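Spent Wednesday evening finally sorting the electrical parts drawer. Posting as I go, mostly so I remember what I decided.

1/ Background. I build small control panels for a workshop in Grambridge. Saw feeds, a dust extractor, one conveyor. Nothing big. Every job leaves a few parts over and they all went in the same drawer under the bench.

2/ The drawer had got to the point where I was ordering parts I already owned. Last month I bought a two-pole breaker from Forkari and found the same rating under a pile of cable ties the next morning.

3/ First step was tipping everything out and pulling the trash. Cut wire ends, split ferrules, bits of DIN rail too short to hold anything. That was a third of the weight right there.

4/ Second step was grouping by what a part does. Breakers together, push buttons together, terminals together. I tried sorting by job a couple of years ago and it was useless. You go looking for a button. You don't go looking for "leftovers from the extractor."

5/ Breakers. I keep them if the label is still readable and the lever snaps cleanly both ways. If I can't read the rating it goes out. I don't guess on those.

6/ Also back out the terminal screws before you store a breaker. Half of mine were screwed all the way down and it's annoying to find that out with a wire in your hand.

7/ Any breaker I know has tripped on a real short gets thrown away. It may be fine. A new one costs less than finding out.

8/ Push buttons were the worst of it. The cap and the contact block come apart on a lot of them, and I had a bag of each with no idea what went with what. Spent most of an hour clicking pieces together.

9/ Checked every button with a meter on continuity before it went back. Press, beep, release, quiet, or the other way around for normally closed. Three failed. One of them I had been about to put in a panel.

10/ I write NO or NC on the base with a paint marker. The molded markings are there on most of them but I can't read them without my glasses and a flashlight.

11/ Somebody asked what I use for storage. Plastic trays, the shallow open kind. I tried the cabinets with lots of little drawers and the breakers don't fit in them, or they fit and then the drawer doesn't open.

12/ The trays are from Eder, the shop by the bus station. Color doesn't matter to me. I do like being able to carry one to the job and set it down next to the panel.

13/ One thing about shallow trays: don't stack them full. The top one slides and you get to do the whole sort again.

14/ For the list I'm using Pirnuler, which is just a plain inventory app. Part, rating, how many, which tray. The free version stops at 2,000 entries and I am nowhere near that. I only entered what I kept, 40 lines when I was done.

15/ Someone I do work for has 3,497 lines in theirs and a person whose job it is to look after it. I have a Wednesday evening and a marker.

16/ Terminals I gave up on. They're in a coffee can by size, more or less. If I need more than a handful for a job I buy a fresh strip anyway.

17/ Reply to the question about old stock: yes, I'd use a stored button in a new panel if it passes the meter test and the cap isn't cracked. Emergency stops I always buy new.

18/ And to the other question, no, I'm not selling the extras. There aren't that many left. If you're local and stuck for a button on a weekend, message me and I'll look in the app.

19/ Still to do: contactors and overload relays. They're in a box on the floor because they're heavy and I ran out of evening. Also a shoebox of pilot lights, some with the lamp missing. Those might all just go.

20/ Things I'd do the same way again: trash first, group by function, test before it goes in a tray. Things I'd change: clear the whole table before starting. I worked around a pile of mail for the first hour and lost two screws in it.

21/ Last one for tonight. Contactors on the weekend if it rains.

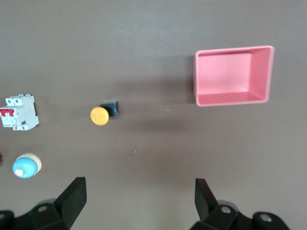
Breaker, push button and the pink tray on the brown tabletop.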